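Thread: Thick cloth on a joined work table – seam still telegraphing through
Board: Sewing Room Setup

tirberg_lane
Posts: 1266
I have two wooden tables pushed together for cutting and pressing prep. The joint between them shows through whatever I lay on top. With a rotary mat it is fine, but I mark and baste by hand on cloth, and the chalk line jumps every time it crosses the gap. The height difference is under a millimeter at one end and more at the other. I have tried a bedsheet folded double and a cotton drop cloth. Neither one hides it.

What weight of cover are people using? I would like to stay away from anything permanent, as the tables get separated when there are guests.

prenamano
Posts: 700
Cover weight is the wrong variable. Level the tables first. Put a straightedge across the joint, shim the low legs, then clamp the aprons together from underneath. Two clamps are enough on a normal table. Once the tops are flush, a plain cotton cover will do.

If the tops are cupped, shimming only fixes the ends and the middle will still be off.

hemline_cisneros
Posts: 19
I went the other way and have had no trouble. Wool felt under a tightly woven top layer. The felt takes up the step and the top layer gives you something to chalk against. Felt alone drags on the fabric and sheds into everything.

Color matters more than I expected. I use a dark cover because most of what I sew is white or cream, and loose threads are easy to find on it.

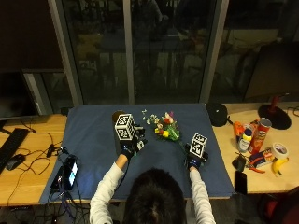
Dark blue cloth over two wooden tables, white sleeves for contrast.

My cover only goes over the center part. I leave the outer wood bare for pins, rulers and the iron rest.

prenamano
Posts: 700
Felt compresses. It will look flat on day one and after a year of leaning on it you will have a dip on either side of the joint. I measured this on my own table before I gave up on it. You are also adding a soft layer under a marking surface, so the chalk wheel sinks and the line gets wide.

hemline_cisneros
Posts: 19
Depends on the felt. Craft felt from a roll, yes. Dense pressing felt, no. Mine has been down since a year ago March and a ruler still sits flat across it. I also mark with a pencil, so the wheel does not come into it.

claltidness
Posts: 2
New here. Would a sheet of hardboard over both tables solve this? It lifts off when guests come.

prenamano
Posts: 700
Yes, if you can store it. Get the tempered kind, seal the edges, and put strips of shelf liner underneath so it does not creep. It will bow a little over a bad step, so I would still shim.

tirberg_lane
Posts: 1266
Storage is the problem with hardboard. The only wall long enough has a radiator on it.

I put a straightedge on the joint this afternoon. One leg on the left table was short – a furniture pad had come off. Replaced the pad and most of the step is gone. What remains is near the back edge, where I rarely work. I will clamp it as suggested and try a remnant of pressing felt before buying the full width.

hemline_cisneros
Posts: 19
Steam the remnant and let it dry before you cut it to size. Mine shrank enough to notice along the long side.

prenamano
Posts: 700
Clamp first, then decide whether you need the felt at all. I still say you won't.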